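# Skelby wants 2000 folds by June

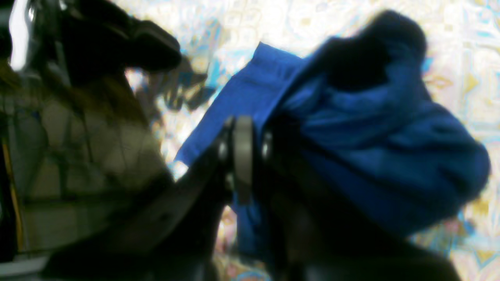 *1 min read*

2022-02-01 — Laundry, and lots of it. Skelby has started recording cloth-handling runs at its Histham workshop, with operators guiding the arms by hand while wrist cameras log every grab. Blue cloth, patterned background, gripper close in — pretty typical of the view the learning system gets.

Target is 2000 runs by June. So far 400 are in the bag, says project lead Montserrat Llorente.

"Crumpled stuff is the hard bit. It never lands the same way twice," she said. Fumbles get kept and labelled too, not binned.

Two operators per shift, 20 minutes on, then swap. Benito Lorente reckons the colour of the cloth matters more then people expect, dark folds especially. They'll be changing the backgrounds as they go.

Towels and shirts first, fitted sheets later on. Carmela Vallejo is organising the labelling, which is running a bit behind. No word yet on wether the recordings will be made public.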